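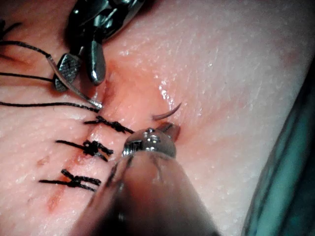
Vodmont two-arm bench kit, review after two months
Posted Tuesday, July 21, 2020

Three stars. Maybe three and a half on a good day.

Bought it in May for the upholstery shop, $3,875 with the Kälin wrists, shipping extra. Question I wanted answered – can a machine do the boring sewing yet. Closing seams, mending cushion covers, sewing buttons back on. Same stuff everybody has in a basket at home.

Short answer no. Longer answer, kind of.

Setup took a weekend. Manual is bad, whole pages in the wrong order. Cables are good. Arms feel solid, no wobble. Software froze on me 13 times the first week, then the update came and it got better.

What it does OK: separate stitches, one knot each, on something that stays put. Firm foam, thick leather, practice pads. Slow but neat. You run it from the hand controls and it takes the shake out of your hands, I liked that alot.

What it can't do: cloth. Anything that slides, folds or bunches. Tried a pillowcase and gave up before lunch. Laundry, forget it. It doesn't know where the edge went once the edge moves.

Thread is the real problem if you ask me. A needle is stiff, it stays where you point it. Thread does whatever it wants. Look at the pad work, three black stitches done and spaced pretty even, and then the fourth one has that big open loop standing up over the slit with the needle hanging below it. Plus cut bits of suture lying on the pad. Same mess I get on my own bench, only I can sweep mine off with a thumb without thinking.

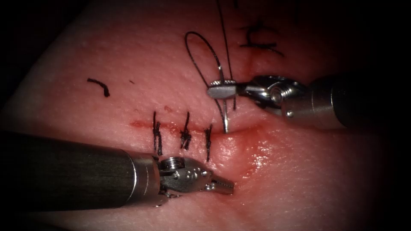
Running it with no hands on the controls – they call this assist mode – is not ready. I tried 100 buttonhole ends and fixed more than half by hand. Wonaldale sells a cheaper one-arm version for 929, wouldn't bother, you need the second arm to hold.

Spare jaws come from Didau, took forever to get here.

Would I buy agian? For a training room yes. For a shop that has to ship chairs on friday, no. Keep your sewing machine, keep your thimble.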